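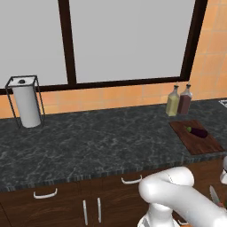

窗、橙色方砖与深灰色台面,电脑渲染图

戈拉兹德·德尔维希

戈拉兹德·德尔维希(Gorazd Dervishi),职业摔角手,后转任赛事编排和训练师。擂台名“搬运工”,早期另用过“托马斯之子”,时间很短。职业生涯绝大部分在Sokex职业摔角度过,在该团体共出赛273场,全部为单打或双打正式赛,表演赛、签名会上的临时比试不计入。曾持有Destis冠军腰带1433天,为该腰带单次在位最长纪录。

以慢节奏、重摔、长时间控制著称。不太说话。早年麦克风环节基本由经理人代劳,后来经理人离团,他就干脆不说了,观众反而更买账。

目录
一、名称
二、早年
三、出道与托马斯道场
四、Sokex时期
五、Destis冠军在位期
六、六十八分钟战
七、反派转变及其后
八、伤病
九、转任幕后
十、擂台风格
十一、招牌动作
十二、形象、服装与入场
十三、主要对手
十四、双打与组合
十五、评价
十六、争议
十七、影响
十八、注释

一、名称

中文资料里译名不统一。常见的有“戈拉兹德·德尔维希”“德维什”“戈拉德”,旧论坛帖子里还有写作“高拉士”的,应为从粤语圈转抄。本条目统一用第一种。

“搬运工”这个擂台名有两种说法。一说来自他入行前在码头仓库干过活,团体拿来做角色设定。另一说是道场里的外号,因为搭擂台、拆擂台、扛角柱,总是他在干,师兄们就这么叫。本人在一次场刊访谈中只答了一句“都对”。场刊没有追问。

英文海报上曾印成The Porter,后期改为Porter,去掉冠词。老周边以有冠词的为贵,收藏者请留意,仿品不少。

二、早年

出生在Sanness,一座靠海的小城,港口、鱼罐头厂、一条电车线。父亲修船,母亲在学校食堂。家里没有人从事竞技。少年时练过古典式摔跤,城里的体校,教练要求严,暖气不好。成绩中等,地区赛进过四强,没有再往上。

停练的原因,各处写法不同。有的写膝伤,有的写家里缺人手。两种都见于正式场刊,可能都有份。之后在港口仓库工作,做装卸,也开过一阵叉车。

第一次看职业摔角是在Sanness的旧冰球馆,巡回团体路过,十二月,馆里冷,观众穿着大衣看。主赛打到一半停电,两名选手在黑暗里继续,裁判靠手电数秒。德尔维希后来多次提到这场,说记不得谁赢了,只记得落地的声音。

三、出道与托马斯道场

托马斯道场(Thomas)位于Sanness郊外,原是一间车库,后扩建。道场不收现金学费,学员以劳动抵扣,搭台、开车、印票、洗垫子。训练内容传统:受身、受身、再受身,然后才是锁技和绳边走位。头几个月不许学员跳角柱,也不许取擂台名。

德尔维希入门时年纪偏大,同期大多比他年轻。体格好,但转身慢,前滚翻尤其差。训练师给的评语留在道场墙上,至今还在:“重,稳,别让他跑。”这句话后来被印在纪念T恤背面。

出道战是一场六分钟的开场赛,对手为同门,戴灰色面具。输。赛中德尔维希忘了一段编排,两人在擂台中央互相抓着僵持了很久,场边有人以为是故意的,开始鼓掌。一般认为他后来的慢节奏风格就是从这里来的,不过这属于爱好者的推断,没有当事人证实。

出道初期用名“托马斯之子”,由道场安排,披绿色毛巾登场。反响一般。用了一个赛季不到就撤了。绿毛巾现由道场保存。

四、Sokex时期

Sokex职业摔角成立时规模小,借用体育学校、市集大厅、展销馆办赛,选手多从各道场抽调。德尔维希属于第二批签约选手。合同按场结算,附带搬运器材的义务条款,据说这一条只有他的合同里有,也有人说全员都有。待考。

入团后立即更名“搬运工”。首秀未安排比赛,而是让他在主赛结束后走出来,把昏倒的败者扛在肩上带离,一句话没有。连续几站都这样。观众不明所以,到了后来,败者一倒地就有人往入场口看。

随后进入正赛。早期战绩平平,主要用来衬托轻量级选手:小个子绕着他跑,他抓不住,最后抓住,摔一次,结束。套路简单,但是有效。Sokex当时的编排喜欢让他在中场位置出赛,方便观众去买吃的前看一场短的。

情况在“锅炉工”加入后改变。锅炉工体型与他相近,嗓门大,会煽动现场。两人第一次对阵预定八分钟,实际打了将近两倍,因为谁也不肯先做过渡动作。后台不满,观众满意。团体于是排了续战,再续战,巡回走到哪打到哪。

这一系列后来被称作“货场系列”,名字取自其中一站的场地,一间停用的货运大厅。货场系列没有完整录像,现存多为观众席拍摄片段,画质差,有的没有声音。Sokex官方只保存了最后一场。

货场系列赛制几经改动,大致如下。

最初为普通单打,二十秒场外倒数。

之后改为无场外倒数,因为两人总在场外。

再后为“搬空赛”,场边堆放木箱,须先把己方木箱全部搬上擂台,方可进行压制。规则复杂,裁判自己也搞错过一次,误判搬运工获胜,后撤销,重赛。

最后一场回到普通单打,搬运工以背摔后压制取胜,双方握手。握手不在编排里。

五、Destis冠军在位期

Destis冠军是Sokex的重量级主要头衔,由赞助商Destis出资制作腰带,故名。腰带正面金属板呈六边形,皮面为深棕色,扣子有毛病,新冠军系腰带时常要旁人帮忙。之后换过一次扣子,没修好。

德尔维希在Sanness主场首次夺得该冠军,对手是时任冠军“双簧管”。双簧管技术全面,擅长锁腿,赛前一般认为会卫冕。过程:前段被锁腿压制,右膝明显吃亏;中段靠抓绳脱困三次;末段接住对手角柱跃下,顺势扛起,走了擂台一整圈,摔下,三秒。这个“一整圈”此后成为固定情节,每逢大赛观众会跟着数步子。

在位1433天。期间卫冕战间隔不固定,冬季巡回少,有时几个月没有卫冕,受过批评。支持者的意见是,卫冕战少,每次才像回事。反对者的意见是,腰带不出现,等于没有。

主要卫冕对象包括:

灰色面具,出道战对手,此时已改练空中技。搬运工胜。

双簧管,复仇战,三局两胜制。二比一,搬运工胜。第二局输在脚跟锁,干净利落,是他在位期间唯一一次认输拍垫。

锅炉工,两次。第一次双方场外倒数失格,腰带不易手。第二次搬运工胜。

“夜班司机”,从其他团体借来的选手,风格凶,爱用肘。搬运工胜,眉骨开裂,缝针后出席了当晚签名会。

“小税务官”,轻量级,越级挑战。搬运工胜,但让了很多。有观众认为让得过头。

失去腰带是在一场四人混战里,他本人没有被压制,也没有认输,混战规则允许这种易主。新冠军为夜班司机。这一结果当时争议很大,见第十六节。

六、六十八分钟战

指德尔维希与双簧管的第三次单打,68分钟,平局。Sokex史上最长单打。

赛前宣传不多,原定时限六十分钟。时间到,钟响,两人都没有停,裁判看向场边,场边示意延长。延长部分没有事先公布时限,最后由于场馆必须清场而敲钟。也就是说,结束的理由是租约。

现场观众超过3000人,为Sokex当时的最高纪录,加座坐到了通道里。末班电车已开走,部分观众在场馆大厅过夜,第二天清早才散。馆方后来在租约里加了一条,对比赛时长作了规定,俗称“双簧管条款”。

内容上,前二十来分钟几乎全在垫上。头锁、腕锁、反关节、绳边分开,再来。有的观众看睡着了,也有人说这是整场最好的一段。中段开始加重,站立肘击互换,双簧管三次使用脚跟锁,三次都被爬到绳边。后段两人体力见底,动作变形,扛起走圈走到一半跪倒,没有走完。这是唯一一次没走完。

评价两极。老观众普遍列入必看。也有评论认为中间有很长一段可以剪掉,剪到四十分钟更好。Sokex发行过剪辑版,销量不如全长版,随后停售。

七、反派转变及其后

失去腰带后的下一季,团体安排搬运工转为反派。做法:双打赛中拒绝与搭档击掌,把搭档扛起来摔在对手身上,然后走人。搭档是灰色面具。

观众没有嘘。一部分人以为他搞错了,一部分人照旧鼓掌。反派路线维持了几个月,其间加了铁椅、偷袭、抢钟,效果都不好,他拿铁椅的样子像在收拾场地。现场有人喊“谢谢师傅”。

编排组最后放弃。恢复正派没有专门情节,某一站他照老样子走出来,把败者扛走,就算回来了。爱好者称这段为“空白季”,多数排行榜不计。

此后进入生涯后段,出赛减少,主要打双打和引退者的送别战。别人的最后一场,很多是跟他打的。赛后由他扛着走圈,走到入场口放下。这个做法逐渐成为Sokex惯例,他自己引退后由其他选手接手。

最后一场在Sanness,对手锅炉工。时间短,十几分钟。输。赛后锅炉工想把他扛起来走圈,扛起来了,走了半圈,换双簧管接着走完。

八、伤病

右膝。少年旧伤,在位期内加重,动过手术,缺阵一段时间,腰带未收回。缺阵期间他坐在解说席旁边,戴耳机,不说话。

左肩脱位,两次,均为搬空赛期间。搬空赛之后取消,与此有一定关系。

眉骨裂伤,见前。

腰部慢性劳损。他称这是仓库时期留下的,与摔角无关。道场训练师不同意这个讲法。

耳朵,常见的摔跤耳,两侧都有,左边重些。

生涯中没有重度脑震荡的公开记录。Sokex较早限制对头部的直接打击,与部分同时期团体不同。不过早年记录不完整,不能作定论。

九、转任幕后

引退后留在Sokex,先做巡回管理,排车、排房、排擂台搭建时间,之后进入编排组。编排手法保守。喜欢长线,喜欢重复对阵,不喜欢干预结局,不喜欢多人混战。他负责的时期里,四人混战从赛程上消失了,外界多联想到他丢腰带的那场,他没有回应。

同时在托马斯道场任训练师。课程大体沿用旧制。他加的东西有几样:

每名学员必须学会独立搭一座擂台。

每名学员要会当裁判,至少执法几场开场赛。

说话课,由外面请人来教,他本人坐在最后一排听。

受身课照旧,量更大。

道场后来翻修,旧车库部分保留,新建了垫房和看台。看台不大。墙上评语拆下来又装回去,位置比原来高一点,因为墙重新砌过。

十、擂台风格

通常归为力量型,也有归为“垫上力量型”的,以区别于纯靠撞击的大个子选手。要点如下。

节奏慢。起手必锁臂,极少跑绳。整个生涯跑绳次数不多,每跑一次现场都会有反应,后期他把跑绳当成大招用。

接得住。轻量级选手愿意与他合作,角柱跃下、绳上翻身,都敢放开做。业内对他最多的好话就在这一条。受身安全,接人安全,新人的首次大赛常排给他。

表情少。疼痛表现靠呼吸和手,很少靠脸。后排观众看不见脸,看得见手。这一点被写进道场讲义。

绳边处理细。抓绳脱困之后不马上起身,先看裁判,再看对手,最后看膝盖。固定顺序,有人专门剪过合集。

弱点也明显。空中技没有。连续快攻跟不上。遇到同样慢的对手,比赛可能沉闷,与锅炉工的对阵靠对方的嗓门撑起来,换了别人不一定行。麦克风能力近于零。

十一、招牌动作

扛货。消防员式扛起后走擂台一圈,背摔。终结技。小场地走半圈。

卸货。同上起手,向前抛出,不压制,多用于对付场外干预者。

封箱。侧面压制,以前臂横压肩部,腿锁对方近侧膝盖。看着简单,挣脱很难。Sokex选手中学这招的最多。

仓门。双手胸口推击,把对手推进角落。早期常用,左肩受伤后换成单手。

点货。压制前用手指依次点对方两肩。空白季时用过,想做成嘲讽动作,观众当成认真负责,后弃用。

跑绳肩撞。见前节,罕用。

腕锁转头锁。过渡动作,没有名字,爱好者称“登记”。

十二、形象、服装与入场

服装变化不大。深蓝短裤,黑色护膝,右膝加厚。早期穿工装背心登场,上台后脱下叠好放在角柱下。叠衣服这一段原为拖时间用,音响师换碟慢。后来音响换了,叠衣服留下来了。

空白季改穿黑背心,不叠,扔在地上。据场边工作人员回忆,他每次退场都会绕回来捡。

入场音乐有三首。第一首是道场时期的进行曲,录音带,音质差。第二首为Sokex委托制作,低音提琴与铁器敲击,使用最久,一般提到他的入场曲就是指这首。第三首用于空白季,电吉他,没人记得。引退战用回第一首,录音带放到一半走音。

灯光从简,全场照明不关,只把入场口那一盏打亮。大赛也这样。他不喜欢烟雾,讲过一次,说看不清台阶。

十三、主要对手

锅炉工。交手次数最多。关系由敌到友到敌再到友,来回多次,以致后期情节只用一句话交代。私下合开过一间小健身房,经营不长。

双簧管。公认最佳对手。两人风格相近又不同,都从垫上开始,一个往下盘走,一个往肩上走。双簧管本人后来也到托马斯道场授课,教锁腿,与德尔维希的课排在不同时段,学员常两边都上。

灰色面具。同门。出道战对手、双打搭档、反派转变受害者。面具从未在擂台上摘下。引退后仍戴着出席过活动,换了个颜色,观众一时没认出来。

夜班司机。借将。合作时间不长,但影响大,终结了在位纪录。离团后两人没有再交手。有过一次复仇战的海报,印好了,没有办成,场地漏水。海报现为收藏品。

小税务官。交手少,一场成名。后来在轻量级拿到很多成绩,多次表示那场学到的东西最多。

十四、双打与组合

“早晚班”,与灰色面具。主要组合。得过一次双打头衔,卫冕数次,因反派转变解散,空白季后没有正式重组,但在送别战里并肩出过几场。合体技为灰色面具从角柱跃下、德尔维希接住再抛出,目标是倒地的对手。时机很难,失败过,失败时灰色面具单独承担。

“港口”,与锅炉工。临时组合,出赛少,配合不佳,互相抢着扛人。观众喜欢。

“搬运工与小税务官”,一次性,节日特别赛。海报上两人身高差很大,这张海报也常被误认为合成的,其实是站在台阶上拍。

十五、评价

专业评论一般把他放在Sokex历代前列,但很少排第一。第一多半给双簧管。理由是德尔维希的好比赛往往需要好对手。也有评论反过来讲,双簧管的好比赛里有一半是跟他打的。

在位期评价随时间上升。当时嫌长、嫌闷、嫌腰带露面少的声音不小,后来的在位期一个比一个短,再回头看,评价就变了。

编排工作方面,褒贬都有。票房稳定,没有大起大落。年轻观众觉得旧。巡回路线安排得合理,选手伤病减少,这一条各方没有异议。

作为训练师评价最高。托马斯道场出身的选手受身扎实,各团体愿意借用。有一种挖苦的讲法,说托马斯出来的人都不会说话。说话课就是这之后加的。

十六、争议

四人混战易主。争议在于规则是否赛前公布。Sokex称已在场刊里写明,观众指出那一站场刊印漏了一页。补印的场刊在下一站派发。部分观众要求退票,有退的,有换成下一站座位的。Destis方面没有表态,此后续签了腰带赞助。

腰带缺席。膝伤缺阵期间没有设临时冠军,几名挑战者的合约恰好在这段到期,未能获得机会。锅炉工在擂台上公开说过不满,是真是戏,至今说法不一。

合同里的搬运条款。前面提到过。选手权益方面有人拿这条举例,认为小团体把后勤压在选手身上不合理。德尔维希进入管理层以后,搬运另行计酬,写入新合同。算是有了个说法。

场次统计。273场这个数字为Sokex官方口径。有爱好者认为搬空赛误判撤销后的重赛应另算一场,官方并作一场。另有人主张把扛人登场也算进去,没有得到多少支持。

十七、影响

Sokex之外,走圈扛摔在周边几个小团体里都有人用,做法有快有慢。送别战后由对手扛着退场,也渐渐在摔脚圈传开,有的团体改成搀扶,出于安全考虑。

Sanness的旧冰球馆拆除前办过一次告别赛,主赛结束后熄灯,放了当年停电那场的录音。录音来源不明,可能是事后重录的。德尔维希到场,没有上台,散场时在次被拍到和工作人员一起拆角柱。

道场每年十二月有一场不售票的练习赛,新学员首次对外亮相。赛后观众可以留下来帮忙拆擂台,留下来的有热汤。

十八、注释

擂台名中译依场刊,场刊前后不一的取后出者。

货场系列各场次序有争议,本条目按巡回路线排列。

比赛时长以钟声为准,68分钟包含延长部分。

在位天数含膝伤缺阵期。

双打头衔资料不全,卫冕次数待补。

参见:Sokex职业摔角;Destis冠军历代列表;托马斯道场;货场系列;搬空赛

分类:职业摔角手|摔角训练师|Sanness人物|Destis冠军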